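11/07/2023, bench notes, inverter soak test, Lorkeck string unit

Second unit back on the bench after the firmware reflash. Serial ends in 466. Same set-up as the first run: PV simulator on input A, input B left open, grid emulator at 230 V, 50 Hz. Etornam has the logger on the Plirker rack, so I used the handheld meter for DC voltage and copied readings across by hand.

Start-up was normal. Relay check passed, grid connect after the usual wait. Stepped irradiance up in three stages and held each until the heatsink settled. Output at the top stage was 3,532 W on the analyser. The unit's own display read slightly higher, same direction as last time. Not chasing that until the current clamp has been recalibrated.

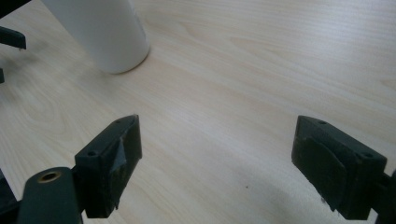
MPPT behaviour under partial shading is still the open item. With the two-peak curve loaded, the tracker sat on the lower peak and stayed there until I forced a sweep from the service menu. Repeated it 3 times with the same result. The Quansah unit found the upper peak unprompted on an identical curve, so I don't suspect the simulator. Petro thinks the sweep timer is being reset by the small voltage ripple at the lower peak. Plausible, but the ripple on the scope looked no worse than on the old firmware.

Insulation resistance check after shutdown: fine on both poles. Fan noise at high load, left side, colour of the connector housing unchanged, no smell.

To do:
Export the sweep log before anyone power cycles the unit (it clears).
Ask Lumden whether the sweep interval is adjustable in this build or fixed.
Rerun two-peak curve with input B connected.
Clamp to calibration, due back in August. Use the shunt until then.

Unit left isolated and tagged, DC switch off.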